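3.2 Where people put the wet things

I went into this part of the study thinking I would be writing about dishwashers. Every one of the 28 households we visited in Kandberg and Murna was asked the same opening question (what happens to a plate after you've eaten off it?) and I had a nice neat coding sheet ready for the answers, with boxes for "machine," "hand" and "both." By the third visit I was scribbling in the margins. People wanted to talk about drying! They had opinions on towels, on racks, on whether a glass should stand up or upside down, and one couple had what I can only call a long-running disagreement over a draining board.

So I changed the interview guide, with the blessing of the Griffiths group, and added a block of questions on drying. The full wording is in the appendix. Households visited before the change got a follow-up call in March, and all but 3 of them picked up. 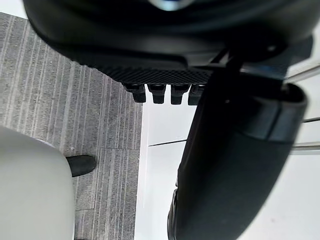
3.3 Drying in the sink and drying beside it

Of the 28 households, 25 gave us enough detail to say where hand-washed dishes usually end up. I sorted them into two loose camps. "Beside" households keep a rack or a mat on the counter, more or less permanently, and plenty of them told us the rack is also where the dishes live (one person in Murna said her cupboards were "for guests"). "Over" households dry on top of the sink itself, on something that can be rolled or lifted away. Figure 4 has the kind of setup I mean, with a double basin and the rods laid across the narrower side.

I expected the split to follow kitchen size, and it does a bit, but a few of the biggest kitchens were firmly in the "over" camp. What came up far more often in the talk was the look of the counter. People said they liked it clear before bed – several used the word "reset" – and a standing rack full of bowls got in the way of that feeling.

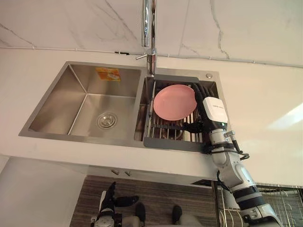 Figure 4. Double-basin sink with a roll-up rack over the right basin and one plate on the rack.

The "beside" people weren't bothered by any of this, and I don't want to make them sound messy. They mostly talked about speed. You wash, you stack, you walk off, and in the morning you take your mug straight from the rack. Our earlier Irnora survey, with 100 paper forms, had no question on drying at all, so I can't say how common either habit is outside these two towns. Section 3.4 picks up the towel question, where the two camps sound a lot more alike.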